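Brutalist campus libraries: love or leave?

tmarichka
Joined: January 4, 2018
I spent two whole days wandering the Bellamy campus in April and I can't stop thinking about the library! Board-marked concrete everywhere, deep window bays, and a stair that seems to go up forever. Has anyone else been?

clegg_s
Been twice. The stair is great, the reading room is gloomy. 265 seats and you fight over the ones by the windows.

tmarichka
Oh, I loved the gloom! Once your eyes adjust, the ceiling coffers come alive (go around four, when the sun gets under the west canopy).

jarek_sl
With Stuart on the reading room. The original drawings had 52 skylights and most were dropped to save money. Look up the Fonia wing if you want to see what the architects could do with a proper budget.

clegg_s
The Fonia wing is better, but they painted the concrete. Painted it!

jarek_sl
Only the ground floor, and it was stained already. I'd still take it over the main block.

telma_f
Don't skip the engineering building across the quad. Ribbon windows, original door handles, terrazzo right down to the basement labs. It gets left out of every guidebook and it's my favorite thing there.
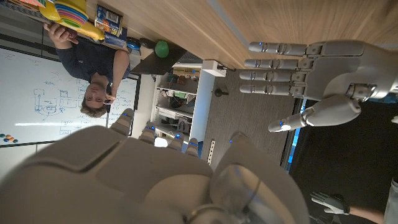

Two hands, blue lights at the fingertips

tmarichka
Telma, I walked straight past it! Going back for the terrazzo alone. Is the basement open to visitors?

telma_f
Ask at the front desk, they let me in with a visitor badge. Bring a wide lens for the lobby!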